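Treltard Household Food Storage Records

Data card, version 2
Last revised 25 Feb 2023

Summary

Treltard is a table of household food storage records from the town of Porari and the surrounding district. Each row describes one food item from the day it entered the home to the day it was eaten, frozen, composted or thrown out. The table was built for work on domestic food waste and on the gap between printed dates and what people do in practice. It contains 900 item records from 100 households. There are no images in the download.

Files

items.csv holds one row per item. households.csv holds one row per household and joins to items.csv on hh_id. codes.csv lists the category and outcome codes. All files are UTF-8, comma separated, with a header row. Empty cells mean not recorded. A zero is a real value.

Fields in items.csv

item_id: integer, unique in the file.
hh_id: integer, matches households.csv.
category: short code, see codes.csv.
store_place: fridge_shelf, fridge_door, crisper, freezer, pantry, bench.
date_in: day the item entered the home.
date_label: printed date, if any.
label_type: best_before, use_by, packed_on, none.
date_out: day the item left storage for the last time.
outcome: eaten, frozen, composted, binned, given_away, unknown.
mass_in_g: mass at entry in grams.
mass_out_g: mass discarded in grams, zero if fully eaten.
note: free text, spelling left as written.
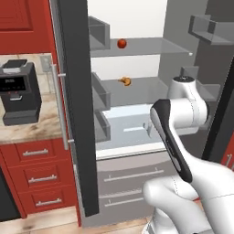 Storage place is the place where the item spent the most days. Items moved once or more have moved set to 1 in the last column. The order of moves was not kept. If a household has a second fridge in a garage or laundry, items in it carry the same codes as the kitchen fridge, and second_fridge in households.csv is set to 1.

Collection

Households filled in a paper diary and weighed items on a kitchen scale supplied by the project. Scales were checked against a reference mass before they went out. Diaries were keyed twice and the two versions compared. Where they differed, the paper was consulted and the corrected value kept. Diary weeks that ran into December were dropped, as holiday catering did not fit the category codes.

Category coding

Codes follow the Marciniak scheme, which groups food by how it is usually stored at home. Bread and pastry share one code. Eggs have their own. Cooked leftovers are coded as leftovers whatever they contain. Fruit is split into pome, stone, citrus, berry, tropical and other. Tomatoes and avocados are coded as vegetables, following the scheme.

Of the 900 records, 441 have a printed date. The rest are mostly loose produce, bakery items sold unpackaged and leftovers. Do not treat a missing date_label as an error.

Ripeness 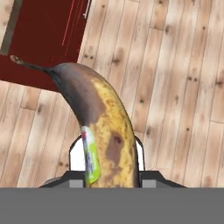 The ripeness column from version 1 has been removed. Diary keepers were asked to score fruit on a five-point scale at date_out, and agreement between adults in the same home was too poor to support any analysis. Comments on colour, softness and smell remain in the note field. Users who need a ripeness measure will have to code it from those notes, and should report how they did so.

Known problems

Mass is unreliable for liquids, as many households weighed the container as well. The column container_incl flags the rows where this was stated in the diary.

Items eaten on the day they were bought are under-recorded.

The outcome code composted includes food fed to chickens. There was no separate box for this on the diary form.

Rural homes are over-represented compared with the district as a whole. No weights are supplied.

Changes since version 1

Ripeness removed. Duplicate rows removed. label_type now separates best_before from use_by. Mass converted to grams throughout. The Branberg pilot households have been taken out, as their diary form used different outcome codes.

Licence and use

Free for research and teaching with acknowledgement of the Treltard records and the version number. Do not try to identify households from the note field. Place names and surnames in notes have been replaced with XX. Report any that were missed and the file will be reissued.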